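Totolside Robot Club: the cable task

Thirteen students, one season, and a task that sounds like nothing: pick up a network cable and plug it into a switch. The sponsor's leaflet calls this "everyday automation." I have been mentoring long enough to distrust any leaflet with the word "everyday" in it. A person does the job without looking. Team Kurka has been at it since June and I would still not let them near my own office closet.

Scoring is simple. A full run is worth 400 points, and 300 gets you to the Saturday final. Leokadia Głowacki wrote the rules and, to her credit, left out the style points.
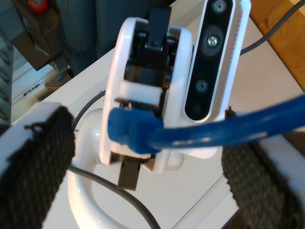 My main complaint is with the practice log. Teams write down the good runs in ink and the bad ones in pencil, if at all. Châu Bùi has started asking for every attempt, which has made Kurka's numbers worse and a lot more believable. Team Zereo has not handed theirs in yet.

The other thing I keep asking is what happens when the cable is stiffer, or the switch is turned a little. So far the answer is "we'll look at that" - I have heard it from 2 teams now, and from Yeom last year.

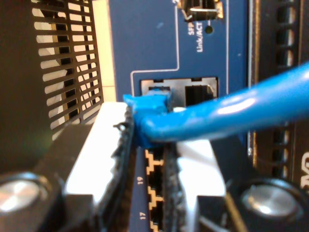 Blue plug at the switch, boot bent hard to one side. Ports 17 and 19 are just below.

Log sheets go to Châu before the final. All pages, please, pencil included.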